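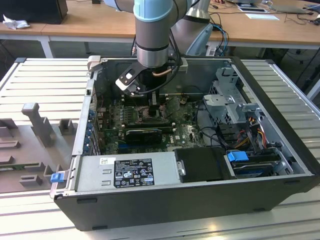 Rosaura Arango wrote in to ask whether her son would be the only kid in the room who has never programmed anything, and whether that would hold his team back. I get some version of that every season, so it gets to go first!

Do you need to know how to code to join?

No. Most people who show up at the Jodstead Robot Club have never written a line of anything. We start by jogging the arm around by hand with the teach pendant, saving a few positions, and playing them back slowly. The code comes in bit by bit after that, and plenty of members end up liking the other jobs more (drawing fixtures, printing fixtures, arguing about fixtures).

What is the project this season?

Taking apart old desktop computers. We're getting ready for the Ticona Teardown, which is a student competition where your arm has to get named parts out of a PC without wrecking them. Memory, graphics card, drive, power supply, and for the brave teams, the processor. You get points for every part that comes out in one piece and you lose a lot of them for bent pins. I mean a LOT of them.

How does the scoring work?

Each run is 45 minutes on the clock. Our best practice total so far is 1102 points and the top score from last season was 2772, so yes, we have some catching up to do. I'm weirdly cheerful about it. Last year we couldn't even finish a run.

Why old computers and why not build a robot that plays soccer or something?

Because I like them, and I started the club, ha. But also because a PC case is a great puzzle for an arm. There are clips and latches and little levers, and cables everywhere that flop into your path, and every maker puts things in a slightly different spot. A program that works beautifully on one case will drive straight into the drive cage on the next one. You learn to measure. You learn to go slow near the board. You learn to put a cable out of the way first and be smug about it later.

What's the hardest part to get out?

The processor, no contest. It's held down by a metal frame, it sits in a socket that really doesn't want to be touched, and there's old thermal paste smeared over the lid that makes it tricky for the camera to find a clean edge. Lionel Hollis wrote our first edge finder and it kept getting fooled by the streaks, so now we find the socket frame and work inward from there. Much better. If you want to read up before you come, look for anything on socket levers and how much force they take.
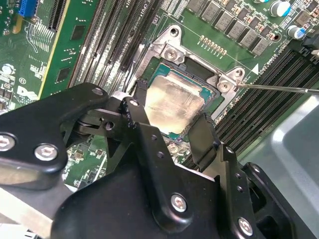 Can I bring my own computer to be taken apart?

Yes please! Any desktop tower is welcome, dead or alive. Take your hard drive out first if there's anything on it you care about. We can't promise you'll get anything back in working order. Laptops are a no for now - too much glue, and the screws are tiny.

How old do you have to be?

Fourteen and up for the arm. Younger brothers and sisters can come along and do the bench work, meaning screwdrivers and sorting parts into bins, and some of them are faster at it than I am.

Is it safe?

The arm runs in its slow mode whenever anyone is near the bench, and there's a stop button on each side that everybody learns before they learn anything else. Hair tied back, no dangling sleeves, safety glasses on. The computers are unplugged before they get to us and we never open a power supply. Ever. It comes out as a box and it goes into the bin as a box. Please don't ask me to make an exception, Aníbal.

What does it cost?

Nothing for your first three visits, and 16 dollars a month after that, which goes to filament, screws and snacks. If that's a problem just tell me quietly and we'll sort it out. The room itself is free thanks to the nice people at Pultgate.

What happens at a normal session?

We meet at 5:30 and the first while is always chaos. Then we split up. One group is at the arm working on whatever part is next on the list, one group is at the laptops, and one is at the printer swearing (politely) at a warped fixture. Around 7 we stop and do one timed run with everybody watching. The rule for the timed run is that you can't fix anything halfway through, you just write down what went wrong.

Lately we've been going over the approach to the socket again and again. You want to come in low enough to see what you're doing but with the fingers clear of the memory slots, and there isn't much room between the two banks.

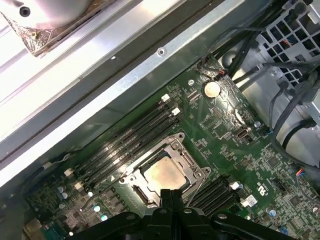
Taking the memory out early helps a lot with that, and Marisol Condori worked out an order for the whole teardown that we've pretty much stuck to since March. Memory goes first, then cables off to the side, then cards, and the processor after that. Other teams leave the memory in and go around it. Fine, good luck to them!

Do I have to compete?

Nope. Nearly half of us don't. The Teardown is in May and the travel team is small anyway, so there's no pressure to sign up. Segundo Ríos has been coming for two seasons and has never once wanted to go. He just likes the gripper fingers. He has redesigned them more times than I'd care to admit, and the rest of us keep happily using whatever he hands over.

Can parents stay and watch?

Sure, there are chairs along the wall. If you look bored you will be given a box of screws to sort.

Where do I park?

Use the Grovgate lot and come in by the side door. The front one locks at 6 and we can't hear you knocking over the printer. If you do get stuck out there, text the number on the door and one of us will come down and let you in.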